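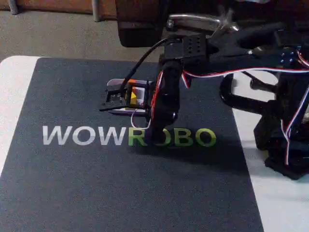

Maren Tietgen
Leitung Ausstattung und Werkräume, Susero

Startseite > Unternehmen > Über uns

Über uns

Susero richtet Arbeitsplätze ein, an denen mit kleinen Teilen gearbeitet wird. Wir liefern Tische, Unterlagen und Aufbewahrung, stellen alles auf und kommen wieder, wenn etwas ersetzt oder umgestellt werden muss. Zu unseren Kunden gehören Schulen, Vereine, Reparaturtreffs und kleine Betriebe. Viele von ihnen haben keinen eigenen Werkraum und nutzen ein Büro, ein Klassenzimmer oder einen Teil des Lagers. Für solche Räume planen wir am häufigsten.

Wo wir sitzen

Unser Haus steht in Bedik und wurde 1895 als Lagerhaus gebaut. Später war dort die Tischlerei Romaniuk untergebracht. Den Namen haben wir für das Gebäude behalten, auf dem Klingelschild steht bis heute »Haus Romaniuk«. Im Erdgeschoss liegen Lager und Zuschnitt, darüber das Büro und zwei Werkräume. Beide Werkräume kann man besichtigen und tageweise mieten. Der größere hat Fenster zum Hof, der kleinere wird fast nur mit Kunstlicht genutzt. Der Aufzug fährt nur bis zum Büro, von dort sind es noch vier Stufen.

Tische

Angefangen haben wir mit Tischen, und sie machen noch immer den größten Teil der Arbeit aus. Unsere eigene Reihe heißt Clallano. Es gibt sie in zwei Tiefen und in mehreren Höhen, mit fester oder verstellbarer Unterkonstruktion. Die meisten Kunden bestellen sie mit weißer Platte. Auf Weiß findet man dunkle Schrauben und Kabelreste schnell wieder, und der Raum wirkt heller. Dafür sieht man auf Weiß auch jeden Kratzer. Wer viel schneidet oder lötet, sollte die Fläche deshalb nicht ohne Unterlage benutzen.

Im letzten Schuljahr haben wir 337 Tische ausgeliefert, einen Teil davon gebraucht und aufgearbeitet. Gebrauchte Tische bekommen bei uns eine neue Kante und neue Füße. Die Platte wird nur getauscht, wenn sie durchgebogen oder aufgequollen ist. Eine verfärbte Stelle lassen wir auf Wunsch stehen und rechnen sie vom Preis ab.

Unterlagen

Eine Matte auf dem Tisch schont die Platte und hält kleine Teile an ihrem Ort. Am liebsten nehmen wir ein dunkles Grau, wie auf dem Foto oben auf dieser Seite, mit einem hellen Rand Tischfläche darum herum. Auf dem Grau heben sich orangefarbene, gelbe und weiße Teile deutlich ab. Ein Aufdruck stört kaum, solange er in der Mitte steht und groß genug ist, dass man ihn nicht mit einem Bauteil verwechselt.

Wir empfehlen, die Matte etwas kleiner zu wählen als den Tisch. Der freie Streifen ist nützlich für Becher, Schreibzeug und alles, was nicht zur Arbeit selbst gehört. Rechts sollte er breiter sein als links, wenn dort Geräte oder Kabel liegen sollen. Bei Linkshändern drehen wir die Aufteilung um.

Matten nehmen wir auch von anderen Herstellern, wenn ein Kunde schon welche hat. Wir prüfen dann nur, ob sie flach liegen und nicht rutschen. Gewellte Matten legen wir über Nacht unter eine Platte. Hilft das nicht, tauschen wir sie.

Böden

Viele Räume, in die wir kommen, haben Teppichboden. In Werkstätten ist das unüblich, und wir werden oft gefragt, ob man ihn herausreißen muss. Meistens muss man das nicht. Grauer, kurzfloriger Teppich dämpft den Schall, und ein Teil, das vom Tisch fällt, springt nicht so weit weg. Man findet es auf Teppich allerdings schlechter als auf einem glatten Boden. Wir legen deshalb in jeden Raum eine Handlampe und einen Magnetstab.

Wo gelötet oder geklebt wird, schützen wir den Boden mit einer festen Auflage unter und vor dem Tisch. Die Auflage kann man zusammenrollen und im Schrank verstauen, wenn der Raum am Abend anders genutzt wird. Im kleineren Werkraum in Bedik liegt so eine Auflage zum Ausprobieren.

Aufräumen

Ein Arbeitsplatz, der sich nicht schnell aufräumen lässt, wird nach einigen Wochen nicht mehr aufgeräumt. Das haben wir in Schulen oft gesehen. Zu jeder Einrichtung gehört deshalb ein Plan, auf dem steht, was auf dem Tisch bleiben darf und was wohin kommt. Der Plan passt auf eine Seite und hängt am Schrank. Kleinteile kommen in flache Kästen mit Deckel, Kabel an eine Leiste an der Tischkante, angefangene Arbeiten auf ein Tablett mit Namensschild.

Die Matte wird mit einem feuchten Tuch abgewischt, die Platte ebenso. Scharfe Reiniger greifen bei vielen Matten den Aufdruck an. Wir legen jeder Lieferung ein Tuch bei und einen Zettel mit der Pflegeanleitung.

Wie ein Auftrag abläuft

Zuerst sehen wir uns den Raum an und messen ihn aus. Sie bekommen eine Zeichnung und ein Angebot, in dem jeder Posten einzeln steht. Posten können Sie streichen, ohne dass sich die anderen Preise ändern. Geliefert wird mit dem eigenen Wagen – in der Umgebung von Bedik meist dienstags. Verpackung nehmen wir wieder mit, alte Tische auf Wunsch auch.

Nach vier Wochen rufen wir an und fragen, was wackelt, fehlt oder im Weg steht. Oft geht es dann um Steckdosen.

Besuch

Die Werkräume sind nach Anmeldung zu besichtigen. Bringen Sie gern ein paar der Teile mit, mit denen Sie arbeiten, und probieren Sie Höhe und Unterlage am Tisch aus. Parken können Sie im Hof, die Einfahrt liegt neben dem alten Ladetor.

Diese Website verwendet Cookies, die für den Betrieb der Seite notwendig sind. Einstellungen | Einverstanden

© Susero, Haus Romaniuk, Bedik | Kontakt | Impressum | Datenschutz | Nach oben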